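Sorting Small Clear Parts into a Compartment Tray

Jilness Bench Notes
Last updated 2022-12-13 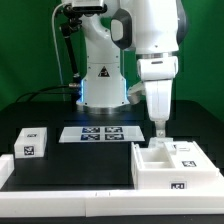

Clear plastic and glass parts are harder to sort than colored ones. They pick up the color of whatever is under them, and on a pale bench their edges nearly vanish. The easiest fix is a dark work surface and a light tray. A black tabletop with a white tray on the right side of it, raised walls and internal compartments, is a good layout to copy: a transparent piece is picked out against the black and then set down inside the white. Everything below assumes a setup of that type and a right-handed person. Mirror it if you are left-handed.

What you need

A dark, matte work surface. A black tabletop is fine, and so is a sheet of black card taped flat.
A white or light gray tray with fixed compartments.
A shallow dish for unsorted parts.
A second dish for rejects.
Blunt tweezers with smooth or plastic-coated tips.
A lint-free cloth.
A desk lamp with a movable head.
Paper labels and a pencil.

The instructions were written around the Wukton parts kit, which has 156 pieces in the full set. Other kits work the same way, but you will have to make your own compartment plan.

Step 1. Clear and wipe the surface

Remove everything you don't need from the table. Wipe the surface and the tray with the cloth, including the corners of the compartments. Dust on a clear part looks like a scratch, and you will reject good pieces if the tray is dirty.

Static is a problem in dry rooms. If parts jump or cling to the tweezers, wipe the surface again with a barely damp cloth and let it dry fully.

Step 2. Set the lamp

Place the lamp to the left and keep the head low. Light that comes across the table puts a bright line on the edge of each part. Light from straight overhead mostly gives you a reflection.

Put one part on the dark surface and move the lamp until you can see the whole outline. Leave the lamp there for the rest of the job.

Step 3. Plan the compartments

Write the plan down before you move any parts. Assign the largest pieces to the compartments farthest from you and the smallest to the nearest ones. Leave one compartment empty for pieces you are not sure about.

Label the outside of the tray walls, or draw a map on paper and keep it beside the tray. Do not put labels on the compartment floors. They make clear parts harder to see and the adhesive transfers.

Step 4. Spread a small batch

Pour a small batch from the dish onto the dark surface and spread the pieces until none of them touch. Two stacked clear parts can pass for one thick part - this is the most common sorting error with the Wukton kit.

Keep the batch small enough to finish in one go. If you are interrupted, finish the batch before you leave the table.

Step 5. Pick and place

1. Grip the part by its edges, not its faces.
2. Lift it straight up, clear of the tray wall.
3. Move it over the correct compartment.
4. Lower it until it is just above the floor of the compartment, then release.

Dropping from higher up chips thin edges and sends light parts bouncing into the next compartment. If a part slips, leave it where it lands, finish the movement you are on, then go back for it.

Step 6. Inspect

After each batch, tilt the lamp head slightly and look across the tray at a low angle. Chips show up as bright points. Move chipped parts to the reject dish.

With the full kit, take a break after every 60 parts. Clear material is tiring to look at and the error rate climbs quickly.

Step 7. Count and close

Count each compartment and write the number on the map. Add up the compartments and the reject dish. If the total is short by 2 or fewer, check the floor, the cloth and your sleeves first. If it is short by more than that, look for stacked parts in the tray.

Fit the lid, or cover the tray with card held by a rubber band. Carry it level.

Troubleshooting

Parts stick to the tweezers: clean the tips, then treat it as static (step 1).

Parts will not lie flat: check the compartment for grit or old adhesive.

Glare off the table: the surface is too glossy. Lay matte card over it.

Changes

July: compartment plan moved ahead of the first pour, following a suggestion from Enriquez. The section on Holonau stacking trays was removed and will get its own page.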